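Rapport de projet - Fonds Caldeira, classement et numérisation
mars 2014

Point de départ : 218 chemises, pas d'inventaire, une liste dactylographiée qui s'arrête à la lettre M. Le fonds vient de la famille Caldeira, négociants à Zarcombe puis à Mernton, et couvre en gros l'entre-deux-guerres. Correspondance commerciale surtout, des cahiers de comptes, quelques papiers privés mélangés au reste.

On a d'abord voulu garder l'ordre d'origine. Abandonné pour la série B, trop de pièces déplacées lors du déménagement à Mernton. Pour la série A (lettres reçues) l'ordre est respecté, sauf les 96 lettres de Jerham, qui étaient réparties dans quatre chemises différentes et qu'on a regroupées. Choix discutable, voir plus bas.

Cotation : série, chemise, pièce. On a recommencé une fois, la première version ne prévoyait pas les pièces jointes. Perdu presque deux semaines là dessus.

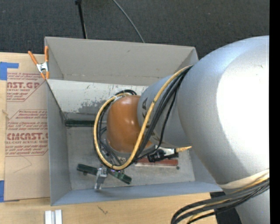

Au total 3 337 vues numérisées, 300 dpi pour les lettres, 400 pour les cahiers. Nommage des fichiers d'après la cote. Les pelures posent problème : le verso transparait, il faut une feuille noire derrière, on ne l'a su qu'après la chemise 40. Les premières sont donc à refaire. Métadonnées en Dublin Core, champ « sujet » rempli de façon inégale selon qui saisissait. Pas eu le temps d'harmoniser.

Identification des correspondants - le plus long. Masanobu Shibata signe une douzaine de lettres de la série A, en anglais, parfois juste « M.S. ». On l'a pris au début pour un employé de la maison, en fait un acheteur indépendant, d'après les cahiers de comptes. Notice d'autorité rédigée, à relire. Pour Jerham c'est moins clair : nom de lieu ou nom de la société ? Les en-têtes disent les deux.

Droits : lettres privées de moins de 100 ans, donc on n'a mis en ligne que les notices et pas les images. La famille doit répondre en avril.

Reste à faire
- refaire les pelures des chemises 1 à 40
- harmoniser les sujets
- conditionnement définitif, les boites commandées ne sont pas arrivés
- une table de concordance entre l'ancienne liste et les nouvelles cotes, indispensable si on maintient le regroupement Jerham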